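Skip to content | Lists | Archive | Threads | Search | Log in

We use cookies to keep you signed in to the archive. Accept | Settings

[plevside-users] Re: grasp planner closes on the box rim, then stalls

Hello everyone,

Thanks for writing this up so carefully, and sorry it took me a while to get to it (March got away from me). Quoting the bit I can help with:

> We're on the Chisholm branch, two arms, paper bakery boxes
> on trays. The planner picks a grasp on the box wall, the fingers
> close, and then the controller waits for a force it never gets.
> After 600 ms it gives up and opens again. Is this perception
> or control? I've been staring at point clouds all week.

My guess is control, with a little perception mixed in! We had nearly the same thing on our donut setup, where each arm works down into its own tray:

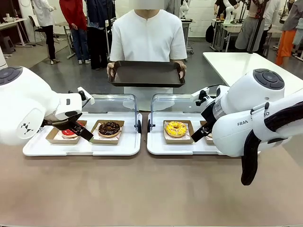

Does the planner need a separate grasp model for each kind of donut? One model for the box is enough, as long as the filling is masked out before grasp candidates are scored.

We learned that the slow way. Our log had 1,355 attempts in it by the time I sat down and sorted them properly, and a good share of the bad ones had a candidate sitting on the icing, where the depth was noisy, and not on the cardboard at all. The clear covers on the trays don't help either, so we drop them into the collision scene as fixed shapes in the open position and don't ask the depth data about them. Please do the same before you touch anything else, it saves so much grief.

Now, about your stall. The default close routine in Plevside waits for a force threshold, and thin paper simply bends before it gets there. We changed ours to stop on finger width, with a low force limit as a backup, and let it settle for 50 ms before the lift is allowed to start. I'd also set retries to 3, because beyond that you're mostly crushing a box. If the box tilts when it comes up, leave it alone at first. Our lift check used to treat any tilt as a slip and abort, and loosening that one number made me happier than all the planner work put together.

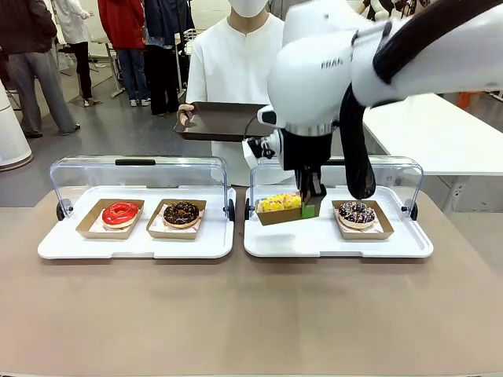
Right tray, yellow donut box in the gripper and tilted.

The width-based close is in the Vurusov add-on, under the gripper settings, and I can post our config if folks want it (it's messy, I warn you). I haven't tried it with both arms sharing a single tray, so if anybody on the list has, I'd love to hear how you handle the locking.

Warmly, from the Zastositz bench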